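Pelkonen Street Hall Users' Group
Minutes of the general meeting, Friday, 7.30 pm

Chair: Settimio Gentile
Apologies: as per the sign-in book

1. Previous minutes
Accepted, with one correction. The minutes said the group "welcomed" the new booking system. The group noted it.

2. Zunon booking system
The chair reported that Zunon has been running since January. The supplier's summary claims bookings are "streamlined". Members asked what that meant and the chair could not say. The Monday choir was double-booked with the seed library in the first week, and both got a confirmation email. The paper diary stays on its hook beside the kitchen door until further notice. Where the two disagree, the diary wins.

3. Heating
Umov has quoted for replacing the wall heaters and says power bills will fall by a third. No working was attached. The chair has asked twice for the figures behind it and been sent the same brochure both times. Moved that no deposit be paid until Umov supplies them in writing. Carried, one against.

4. Sostetley Road parking
Council's reply says the matter is "under active consideration", the same wording as last year's. It was suggested we do our own car count on market mornings. Some doubt whether council would read it. Left on the table.

5. Hire charges
Bond to go from $200 to $300 for evening functions. Daytime hire unchanged. A member asked for evidence that a higher bond gets the hall left any cleaner. There is none, but the old amount didn't cover the last carpet clean. Carried 9 to 4.

6. Kitchen and tableware
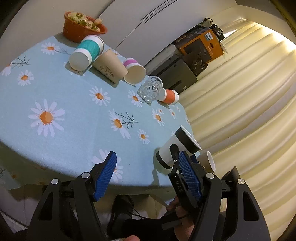

The proposal to go over to crockery was put again, with the claim that it would pay for itself within the year. The chair queried this, as the sum leaves out breakages, detergent and whoever does the washing up. Paper cups like the black-and-white one and the teal-and-white one on the daisy tablecloth are light and tip over easily, and that was the best argument heard for china all night. Against that, the dishwasher has been "about to be fixed" for two winters. Deferred until a plumber has looked at it and put a price on paper.

7. Other business
Side gate latch still sticking. The noticeboard key is missing – whoever has it, please drop it in the letterbox.
The offer of a free piano was discussed. Members wished to know why it was free. Chair to inspect before anything is moved.

Meeting closed 8.50 pm. Next meeting same time, front room, bring your own chair cushion.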